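Home Shop Automation, Handout 4
Setting up the simulation before you build the two-arm robot
Instructor: Gervasio Godoy, Litlow shared workshop

This handout covers the simulated version of the robot you will be putting together on the bench. Read it before the evening session and bring your parts list from Handout 3.
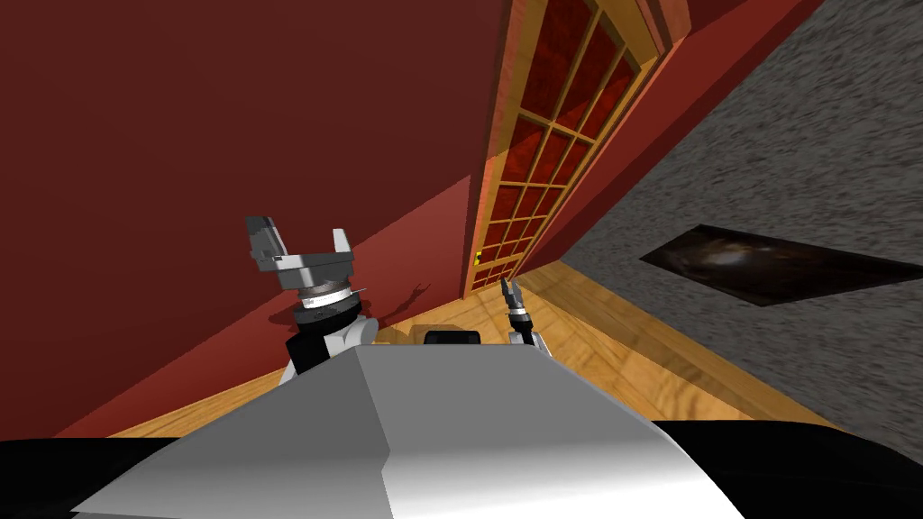

The model and the real build share the same joint names, the same gripper settings and the same control program. If you change a name in one place, change it in the other. Most of the trouble last term came from a wrist joint that was called one thing in the model and another in the motor file.

1. What you need

A laptop that can run the simulator at a usable speed. The shop has two desktops for anyone who needs one, and they are free until 6:30 p.m. most evenings.

The course folder, called Salinas. It holds the robot model, the room model and a short test program. Keep the folder layout as it is. The test program looks for its files by relative path and will stop with a plain "file not found" if you move things.

The motor controller settings from Handout 3. We are using the Wolter boards for both arms.

2. Base frame and camera frame

The robot has a base frame, which sits level with the floor, and a camera frame, which moves with the camera. Nearly everyone mixes these up at least once. A view rendered from a tilted camera shows a tilted floor, but the base frame has not moved. Gravity in the simulator still points down along the base frame's Z axis.

Before you send any arm command, print the base orientation and check it. If roll and pitch are both near zero, the robot is standing level whatever the view looks like. If they are not, reset the model and check the mounting values in the robot file.

Targets for the grippers go in base coordinates. If you take a point from the camera view, convert it first. The function for this is in the test program, and it expects millimeters.

3. Gripper settings

Both arms use a parallel-jaw gripper, with two fingers that stay parallel as they open and close. The opening is set as a number from 0 (closed) to 900 (fully open). Those are our own units and they do not match the motor counts. On the Wolter boards the closed position reads 307 and the fully open position reads 3,097. Scale between the two in a straight line.

Write the conversion once, as a function, and call it for both arms. Do not type motor counts directly into your program. When you rebuild a gripper the end readings will shift a little, and you want to correct them in one spot.

4. Reach and clearance

In the simulator, set the walls as solid. The room file comes with them turned off so that it loads faster, and an arm will pass straight through a wall without any warning.

Leave at least 325 mm between the outside of each wrist and the nearest wall when the robot is turning in place. That is more than the model strictly needs. The real arms will have cables on them, and the cables swing.

Shadows are fine for a quick look at how near a gripper is to a surface, but read the distance from the log. The light in the room file is fixed, and a shadow can land well to one side of the part that casts it.

5. Exercise

Load the robot and the room. Print the base orientation.
Turn on solid walls.
Raise the left arm, then the right, at quarter speed.
Open and close each gripper twice using your conversion function.
Turn the base a quarter turn each way with both arms raised and save the log.
Repeat with the wrist limits from Handout 3 switched on, and note any joint that stops early.

Bring the log from the last two steps. We will go through them as a group before anyone powers up a real arm.

6. Notes on the real build

The shoulder brackets from Hanport come with the holes drilled slightly undersize. Ream them before you paint – the bolts will bind otherwise. Two spare brackets are in the drawer under the drill press.

Run the left arm alone first, clamped to the bench, with the power supply limit turned down. Keep a hand on the stop switch. The right arm goes on only after the left has repeated the exercise above without a fault.

Handout 5 covers cable routing and the wrist covers. The reading for it is already in the Salinas folder.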